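Workshop tips: working with hand-held grippers and backpack units

Keep to these whenever more than one person is recording in the same room.

Before you start, wipe the rubber pad and check that the vents on the housing are clear. Don't cover the vents with your palm. Try the finger through its full travel 10 times - if it sticks, put the tool aside and label it.

Hats and caps go on the coat rack. Work up to the pegs slowly and stop short of the pole, as a knocked fingertip is the most common repair we do at Susby.
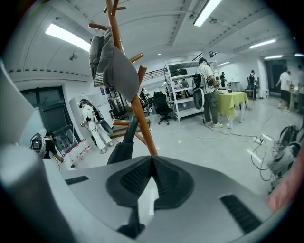 Cap on the rack, gripper finger just in front of the pole.

Cables should run along the wall where they can. If one has to cross the floor, tape it down and tell the others. Power strips stay out of walkways.

Stand spare backpacks together with the straps tucked in. Leave doorways clear.

When crouching with a backpack on, bend at the knees and look behind you before getting up.

Change the rubber pads after 400 hours. Maeve Kinsella keeps the spares and the log sheet.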